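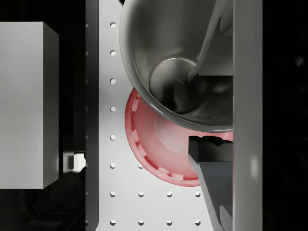
Figure 9. Simulated cell: gripper, perforated plate and two bowls.

2.4 Planning the Purchase

Complete these steps before you order a Bostach cell.

1. List the items to be handled. Include the largest bowl and the smallest part.
2. Run each item in Makori, the simulation package. The license costs $900 per year.
3. Compare each item with the gripper opening in Table 41. Order wide fingers if an item does not fit.
4. Set aside $3000 for spare fingers and plates.
5. Send the list to Sarncombe by the end of August.

Note: Simulation results do not replace a trial with real items.

CAUTION: Do not order plates before the finger type is confirmed. Cut plates cannot be returned.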